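Hirndale Students Teach a Two-Armed Robot to Handle Hotel Laundry

Wednesday, April 20, 2022

4 min read

Students in the robotics project course at Hirndale Technical College have moved their spring work out of the lab and into a guest room at the Gretis Hotel, where they are teaching a two-armed robot to put clothes on hangers and take them off again.

The course runs for two terms and is taught by Nawal Salem, who joined the college from an industrial automation firm. In past years the final project was a sorting cell built on a bench. This year Salem asked the class to pick a chore that involves cloth, and to do it in a room that was not set up for a machine.

"A metal block is the same shape every time you look at it," Salem said. "A blouse isn't. The students spent the whole fall term on parts that hold still, and they were ready for something worse."

The hotel is letting the class use the room on weekday mornings through the end of May. The bed, lamps and other furniture have stayed where guests would find them, and the students work around them. Cables run across the carpet to the robot, and the first job each morning is checking that none of them will catch when the base moves.

Each practice run covers a short task, such as lifting a hanger with a garment on it or shifting the garment from one hand to the other. A student guides the arms through the motion while a second student keeps the log. The class then uses the recorded runs to train the software that will later try the task without a person guiding it. Salem's target is 740 usable runs by the end of the term. A run is thrown out if the garment falls on the floor or if a gripper has to be freed by hand.

Work at the bed has taken up most of April. The class chose it as the main work area because the mattress gives the robot a wide surface at a workable height, and because clothes laid on a bed end up in all kinds of positions. White sheets have added some difficulty — pale fabric on a pale background is hard for the software to pick out.
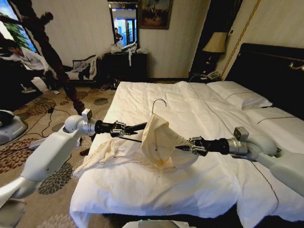 Wire hangers and thin fingers

The current exercise calls for both grippers to hold a garment on a thin wire hanger, one on each side. Edivaldo Amaral, a second-year student who leads the gripper group, said the hanger has been more trouble than the cloth.

"The wire is thin and it turns on you," Amaral said. "If one hand pulls a little early, the hook swings and the whole shirt slides over to the other side. We had a week where that was pretty much all we wrote in the log."

His group now has the student guiding the arms bring both grippers level before closing them. Amaral said the change raised the number of clean runs, though the class has not finished comparing the two methods. Softer fabrics still bunch up between the fingers, and the group plans to try a different finger pad before the term ends.

A second group is writing the scoring rules. Under the current draft, a garment counts as hung only if both shoulders are on the hanger when the grippers let go. Collars and sleeves are not scored.

Public session in May

The class will show its work at a public session at the hotel in May. Visitors will see guided runs first, followed by attempts the robot makes from its training. Salem said she expects a fair number of the second kind to fail and has told the students to leave those in the program.

The project has 47 students enrolled across two sections, and each of them must log time both guiding the arms and keeping records. Arruda, a local uniform supplier, donated 100 garments in mixed sizes and fabrics for practice. Ultwood, a machine shop on the east side of town, is cutting the new finger pads at no charge.

Students who want to join the course in the fall can sign up through the engineering office. No robotics experience is required, but applicants need to have passed the first programming class.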